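Notes on Renewing a Parking Permit in Linbridge

5th October

Residents of the Graneck side of Linbridge will be aware that the permit scheme has changed. Having completed the renewal myself, I set out the procedure as I found it.

Applications are now made by post or at the Olonton Road office. The telephone line remains open for enquiries but no longer accepts payment. The annual charge for a first vehicle is 63 pounds, and a second vehicle costs 100 pounds. Visitor vouchers are sold separately, in books of ten.

Applicants must supply proof of address dated within the last 3 months. A bank statement is accepted. A mobile telephone bill is not, and mine was returned on those grounds with a printed slip and no covering letter.
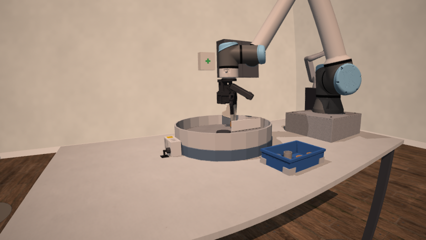
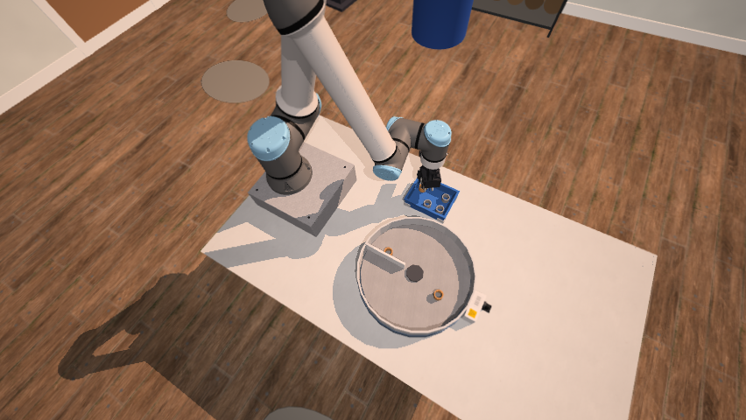
Two rendered views: a robot arm on a table.

The form itself runs to four pages. Section B asks for the zone number, which is printed on the street sign and not on the old permit. Those living in Sharifi Court should enter the zone of the road on which their entrance stands — the rear car park has its own arrangements, managed by the landlord.

Permits issued under the former scheme remain valid until the end of November. My own, number 494, was replaced nine days after the corrected application was received. The new permit is smaller and must be fixed to the left side of the windscreen.

I intend to write separately on the matter of the loading bay outside the post office, where the signs and the road markings still disagree.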